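Blood pressure numbers all over the place at home, which one do I go by?

Posted by Audrey-Anne Pelletier

I was put on a low dose pill for blood pressure in December and told to keep a log at home. My cuff is a Jukuso, the upper arm kind. First reading in the morning is usually 140 or close to it on top. If I sit there and do it again it drops to 118 over 81. Same arm, same chair. I go back to the clinic in Femmont soon and don't know which number to write down. I take it in the living room before coffee.
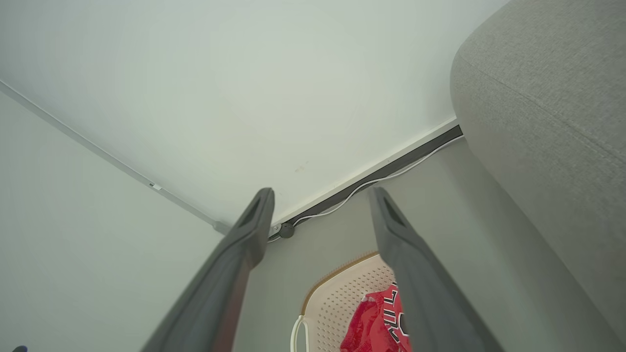

Living room wall, by the sofa.

I'm 41 and my father had his first heart attack young, so I'd like to get this right. Could the cuff be bad?

Deligiannis

Write down both, with the time. My clinic had me sit quietly for five minutes first, feet flat, back supported, arm resting at heart height. Then two readings a minute apart, morning and evening, for a week. They averaged them. The first one is often higher, mine too.

Cuff size matters a lot. Measure around your upper arm and check it against the range printed on the cuff.

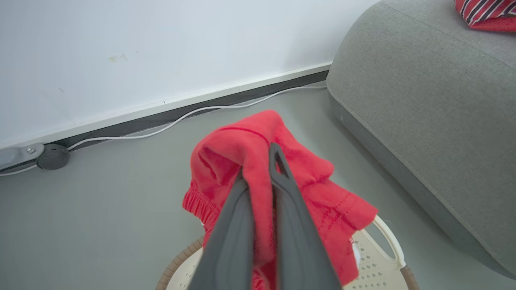

Don't put it on over a sleeve, and empty your bladder beforehand. Take the cuff with you to the appointment and ask the nurse to check it against theirs. Don't skip or change the pill on your own because of a low reading. If you feel faint, call them.

Cluketbridge

Mine did that and it was the batteries. Also I quit salt. Wrist ones are junk in my opinion but you said yours is upper arm so ok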